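From: Kiprono Mollel
To: workshop-fitout list
Date: July 9, 2025
Subject: Re: New tops for the benches, and why I think we should go pale

Manolis Sarantis wrote:

> Hi all,
>
> I've had the Letent quote back and it's better than I expected. For the full
> run of benches, cut and edged, they want 3,000 delivered, and another 636 if
> we have their people fit it. Skadard were dearer and couldn't give a date.
>
> I'd like us to go with the pale grey. It brightens the room, it hides dust,
> and small parts show up against it. The rep says it wipes clean with a damp
> cloth and doesn't need any special treatment. The old brown tops have had
> their day and I don't think anybody will miss them.
>
> If there are no objections I'll order at the end of the week.
>
> Manolis

Manolis, thanks for chasing the quotes. I know Skadard don't answer the phone. I do have objections, though, or at least questions, and I'd like them on the list before any money goes out.

I'll take "hides dust" first. I don't believe it. A pale matte top hides pale dust, meaning plaster and fine sanding dust, and we don't make much of either. Most of what lands on our benches is dark: filings, pencil, bits of rubber, whatever comes off people's sleeves. On the brown tops you can't see any of it. That's bad in its own way, but let's be straight about which way round it goes. On a light, plain surface every fleck stands out, and you notice two specks where you'd have put up with a handful before.
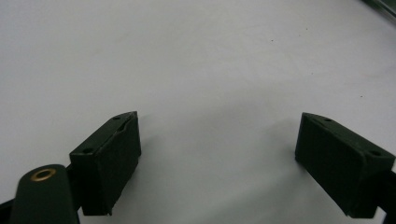
1. Cleaning

"Wipes clean with a damp cloth" is what every rep says about every surface. I'd like to know what it does with marking ink, contact adhesive and the black smear you get from dragging a vice base. A smooth matte finish can go shiny in patches where people scrub it, and then you've got a bench that looks dirty when it's clean. Could we ask Letent for an offcut? I'll put ink and glue on it and leave it over a weekend. If it comes up fine I'll say so here and stop complaining.

2. Colour

You're right that dark parts are easy to find on a pale top. I had a look at something dark green, nearly black, against that sort of surface and the edges and little round holes were easy to pick out. On the brown I'd have been feeling about for it. So that's one to you.

But half of what we lose is small and light. Nylon washers, clear spacers, the white clips from the Carrillo drawers. Those will vanish. We'd be swapping one set of lost bits for another, and I'm not convinced that's worth 3,000. A couple of coloured trays per bench would do a lot of the same job.

The other thing is glare. That room has strong light in the afternoon and the brown soaks it up. Matte helps, I'll grant you, but I'd want to try a sheet near the window before I agreed to a whole room of it.

3. The fitting charge

636 for fitting seems steep. When we did the back benches in May we had six of the old tops off and stacked before lunch, and the only thing we got wrong was the order of the end panels. I think we can do it ourselves if the pieces arrive cut and edged. Does the delivered price include the cut-outs for the vices? If it doesn't, then the fitting charge may be hiding a cost we have to pay anyway, and I'd like that broken out as its own line.

4. What happens to the old ones

I'd miss them, for what it's worth. They're scratched and ugly and nobody worries about damaging them. People work differently on a nice clean top. They put a cloth down, they go and do the messy job on the floor, and then we have a messy floor. Could we keep two brown benches by the door for glue and filing and only do the rest? It would bring the price down as well.

5. Skultero

Did we ever hear back from them? Last I heard they had sheet in a mid grey at 132 each, uncut. Mid grey would be my pick if we're changing at all. It shows dark bits and light bits about equally well, and it won't dazzle anyone.

So please don't order at the end of the week. Get the offcut, get the vice cut-outs priced, and let me ring Skultero. If it all still points to Letent pale grey after that, I'll help carry it in.

Kiprono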